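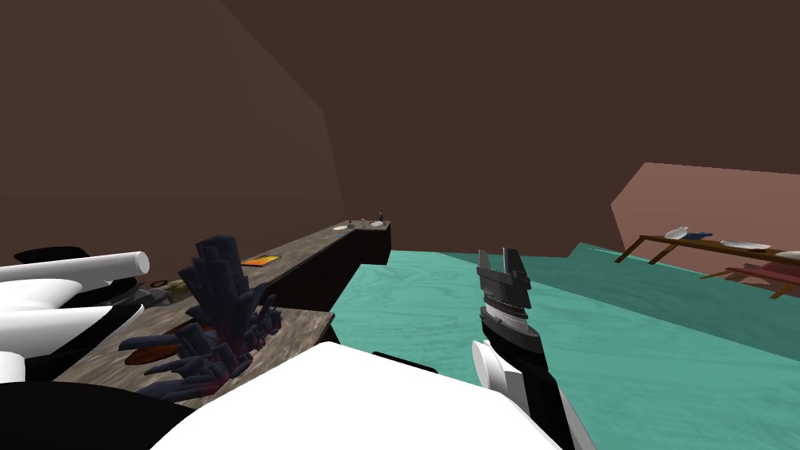
Kitchens, counters and a lot of simulated clutter

Hi, and welcome to the gallery page for the Praseo project! I'm the one who builds the rooms. Florencio Escobar writes the grasping code and gets to give the talks, and I sit in our little office in Cillville dragging bowls onto countertops and calling it research (it is research, I have the hard drive to prove it).

The question we've been poking at since February is pretty simple to say out loud. If you train a two-armed robot in simulation only, does it help to keep changing the room, or is it enough to keep changing the objects? People in our corner of the field tend to put their effort into the objects, and I get it, objects are fun. I wanted to mess with the walls and floors and counters too, so we did both and compared them. The whole collection comes to 3913 simulated runs, and I've watched way more of them than is good for a person.

A few notes to go with the gallery, in no particular order.

On the rooms: every run draws from a set of 16 layouts, and then the surfaces get shuffled on top of that. Wood grain, marble, plain brown, teal, whatever the generator feels like. I fought for the ugly color combinations! Encarnación Calvo thought I should tone them down, and we went back and forth about it for weeks, but the policies trained on the tasteful rooms did worse as soon as we moved them to a floor they hadn't met before. So the ugly ones stayed.

On the clutter: plates, books, small pots, plus things that have no business being near a kitchen. I like a counter with one really awkward shape on it, the kind of thing an arm has to plan its way past. Florencio calls these my sculptures. They make the runs slower and they also make the failures a lot easier to read.

On the views: we record from the robot's body and from the gripper, and the two feel like completely different worlds. The body view is calm, you get the layout and both arms and you know where you are. The gripper view is where I get seasick.

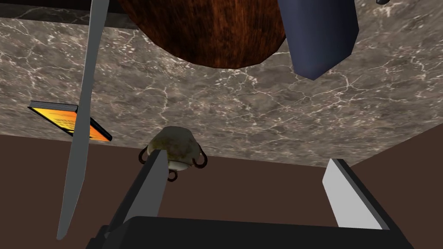
You lose all sense of up and down once the wrist starts to roll, and a countertop can end up over your head like a ceiling. The first time I scrubbed through a batch of these I was sure I had broken the gravity settings (I spent an entire afternoon on that, please don't tell Encarnación). The poses were fine. The policy gets no label telling it which way is up, it just has to sort that out from the pixels and the joint angles, and I still find it kind of amazing that it can.

On the result, for those of you who only came for the number: shuffling rooms and objects together beat shuffling objects alone by up to 25 percent on our held-out test of 521 runs. The biggest gains came with small things that have handles, which none of us predicted. Thin blades and flat books barely moved. I have a theory about edges and contrast, and Florencio has a different theory, and we'll argue about it in the write-up.

On the tools: the scene generator is called Ibarra and the viewer is called Jollico. Both are ours, both are held together with tape, and the viewer will crash if you resize the window too fast. I know about it! I'll get to it once the next batch of rooms is done, and that one has stairs.

Page last updated May 2020.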